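**Skeswood Chemical Society Names Agnese Jaunzems Its Researcher of the Year**

SKESWOOD – Thursday, February 26, 2026 – The Skeswood Chemical Society is delighted to announce that Agnese Jaunzems, a senior chemist at Stuvton Coatings, will receive this year's Wuisan Medal for her long and patient work on glazes and surface films that shed mineral scale. The medal goes each year to a chemist whose research has found its way into everyday life, and the judges read 11 nominations before settling on hers.

Jaunzems has spent most of her career on a problem that anyone with hard water will know well, the chalky crust that builds up wherever water sits and dries. Her group at Stuvton prepared and tested 653 glaze formulas over the life of the project, and the one they kept coming back to is fired at a lower temperature than the usual kind, which her colleagues in the kiln room were very happy to hear!
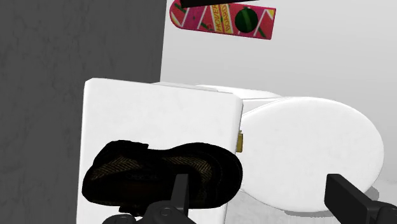 Scale begins with tiny crystals of calcium carbonate that catch on pits in a fired surface, far too small to see or feel. Jaunzems showed that a small change in the zinc content of the glaze closes most of those pits as the piece cools, and she has published the full method so that other laboratories can try it for themselves. It suits the plainest of household pieces, a white toilet with a rectangular tank and an oval lid, say, just as well as the laboratory sinks she started with.

"Agnese will talk to you about crystals for as long as you care to stand there, and you come away glad that you did," said Faizal Setiawan, president of the society. "She has been wonderfully generous with our younger members, and I can't think of a happier choice."

The medal will be presented in June at the society's annual dinner at Fanville Hall, where Jaunzems will also give the evening lecture. The hall seats 300, and 100 places are being held for students, who may attend free of charge – please write to the society's office in Skeswood to reserve one.

**About the Skeswood Chemical Society**

The society brings together chemists from industry, teaching and research for lectures, visits and a good deal of friendly conversation. New members are always welcome.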